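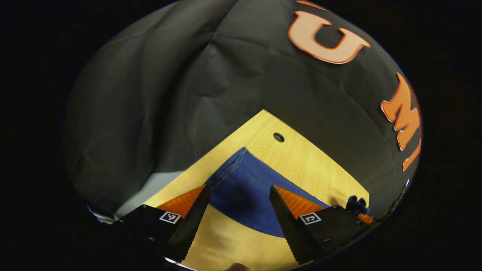 Home Products Rentals Service Support Basket

Vinard Two-Finger Hand Tool, cloth-handling version

The Vinard is for people who want to find out whether a machine can fold their laundry, and who would like to find out before buying the machine. You hold it, you do the chore with two fingers instead of ten, and by the end of a morning you have a fair idea of what you'd be asking of a robot. Most customers come back with more respect for their own thumbs.

We sell it mainly to linen services, small sewing shops and university labs. It also goes to a certain kind of homeowner, who usually phones first to ask if it does fitted sheets. It does not do fitted sheets. Neither do most homeowners.

What it can do today

Flat, hemmed cloth is the sweet spot. A hem gives the fingertips an edge to find, and a napkin or hand towel can be picked up by a corner, carried and laid down again with practice. Folding in half is reasonable. Folding in quarters is reasonable on a good day. Matching the corners the way your grandmother did is still your grandmother's department.

Dark cloth on a pale table is easier than white on white, for people and for cameras. If you're recording your sessions, start there and make life harder later.

What it can't do yet

Turning a sleeve right side out. Pairing socks — it will hold a sock, but it has no opinion on which one. Anything with a drawstring. Our test bench at Grirncombe ran 526 towel folds last July, done by a person with the tool in hand, and 200 of them had to be started over, mostly when two layers came up where one was wanted. We print that number on the page so you don't have to drag it out of us on the phone.

Shop-floor work goes better. Moving cut pieces from a stack to a sewing station is dull, repetitive and forgiving of a crooked corner, and it's where we would put our own money first. Feeding the seam is another matter. Keep your operators.

Choosing a version

The standard Vinard suits towels, napkins and work aprons. The Pledine is the lighter sister model, with softer pads for knits and thin shirting. It tires the wrist less and grips denim badly. The Després is a bench mount that takes either tool when you'd like your arm back.

Price: $1,176 for the Vinard with one set of spare pads. Pledine and Després are quoted separately.
Lead time: 3 weeks.
Rental: by the month, and the rental fee comes off the price if you decide to keep it.
Returns: accepted clean. We have received tools with lint, starch and, once, most of a pocket. Please shake it out.

Care

Brush the pads after each session and wipe them with a damp cloth. Fabric softener leaves a film, and a slick pad will let go of a towel with no warning at all. Check the screws once a month. Don't use the fingers to open mail, boxes or paint, however handy they look lying there on the table.

Spare pads ship in pairs. For wrist straps and carrying cases, see Accessories.

Last updated 07/10/2026

We use cookies to remember your basket. Accept / Settings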